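Notes from the shop: the August board wall

Hi all, it's been a busy few weeks at Tremblay and I have a lot of boards to tell you about, so put your feet up.

First, the big one. The Prisoseck reissues are in! If you skated in the years when every deck had a fishtail and a graphic your mom hated, you know why I've been pacing by the back door waiting on the delivery truck. We got 40 decks, which sounds like plenty until you remember how the last batch went. They're 10 inches wide with the old square nose, and the woodgrain shows through under the crow graphic (the stain varies from board to board, so if you're picky about color, come in and dig through the stack yourself). Please don't ask me to hold one without paying for it. I said yes to that last time and ended up with a closet full of boards and a lot of unanswered texts.

Chie Honda drew the new shop shirt, and I love it so much I've already worn mine in to work more than I should admit. It's her take on the Stiritgate ditch, with the crack at the bottom that has eaten everybody's front wheels at least once. Black ink on gray or cream, adult and youth sizes, and the youth ones run small, so go up one if your kid is between sizes. Chie will be in to sign prints too, from 4 p.m. until we run out or she gets hungry.

My mornings have been slow, kitchen first and shop second, and I'm fine with that.

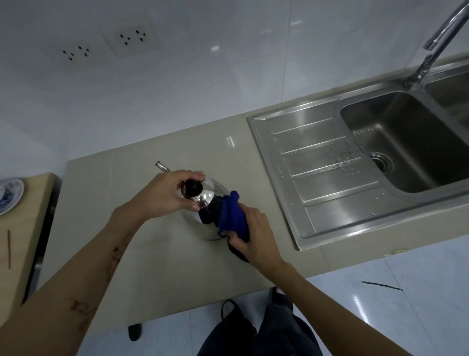 Giving the kettle a shine, blue cloth and all.

Okay, wheels. Clada sent us their softer cruiser wheel in the bigger size and I've had a set on my own board all month. They roll right over the gravel by the bus stop, and they're quiet enough that I've startled a couple of dog walkers (sorry!). You'll want risers with them unless your trucks are pretty tall. Bring your board in and we'll check for wheel bite before you buy, it takes two minutes.

And the ditch fund! We're at 4000 dollars, all of it going toward concrete patch and a decent drain cover at Stiritgate. A chunk of that came from the sticker jar, so thank you to everyone who kept stuffing it. Stickers are still by the register, pay what you want.

Last thing, the used rack is getting thin. If you have completes gathering dust in the garage, we'll take them for store credit, just knock the mud off first. Trucks with stripped kingpins go in the parts bin, no credit, but I'll give you a sticker.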